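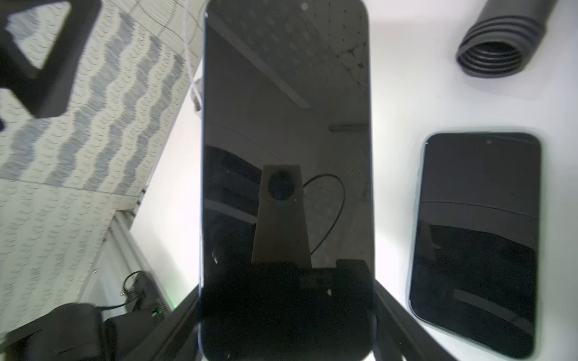

Cleaning and checking a phone screen before resale

Work on a plain, light-coloured table with a ceiling light overhead. Marks that vanish on a lit display are easy to find on a black one, so switch the phone off fully before you begin. Sleep mode is not enough, as a notification will wake the screen halfway through.

You will need:
2 microfibre cloths, one kept dry
Distilled water in a small spray bottle
A soft brush
A wooden toothpick

1. Remove the case and any screen protector. Unplug the charger.

2. Lay the phone screen-up and tilt it until the reflection of the light crosses the glass. Move the reflection slowly from top to bottom. Dust sits on the surface and shows as separate specks. Scratches stay put when brushed.

3. Brush loose grit off towards the nearest edge. Do not wipe yet. Grit under a cloth will mark the glass.

4. Spray the first cloth once, never the phone. Wipe in straight lines from the top, overlapping each pass.

5. Go round the front camera opening with a corner of the same cloth. Use the toothpick only on the earpiece slot, held flat.

6. Dry with the second cloth and repeat step 2.

Grading

Any mark that can be felt with a fingernail is recorded as a scratch. Marks seen only at an angle are recorded as light wear. Write the grade on the label before starting the next phone. Two black handsets of similar size are easily swapped on the bench.

Wash cloths at 40 degrees without fabric softener, which leaves a film on glass.

Procedure by Piret Vasiliauskas, checked by Malcolm Wragg. Last revised January.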